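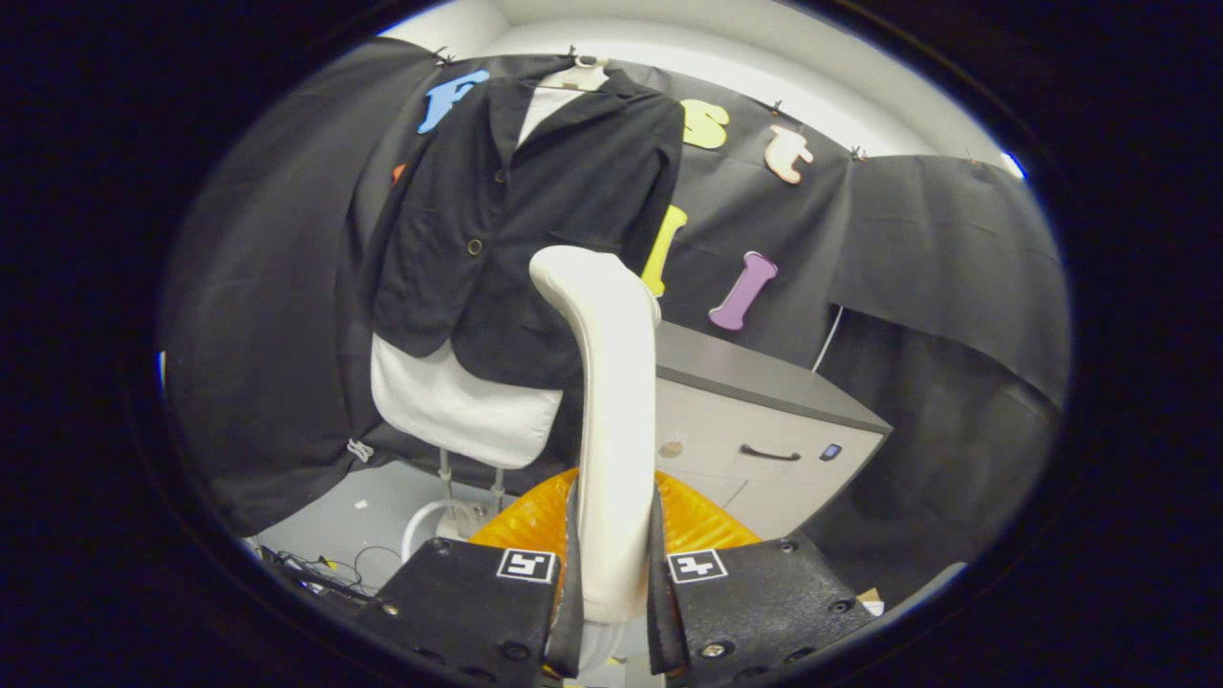
Unit 2. Hanging and displaying a tailored jacket

2.1 Hanger. Shoulder width of the hanger should match the jacket, measured seam to seam. A hanger that is too wide marks the sleeve head; one that is too narrow lets the shoulder collapse.

2.2 Backdrop. Dark jackets on dark cloth lose their outline. Light the lapel edge from one side, or show a pale collar at the V.

2.3 Wrinkles. Steam from the inside, hem upward. Leave 14 minutes before handling — longer for wool.

2.4 Buttons. Check the thread shank on each. Loose buttons are resewn before display.

Exercise: prepare one jacket on a hanger and one on a padded form. Record the difference in hem level at front and back.

Reading: Villico handbook, p. 27. Forms are kept in the Litis room.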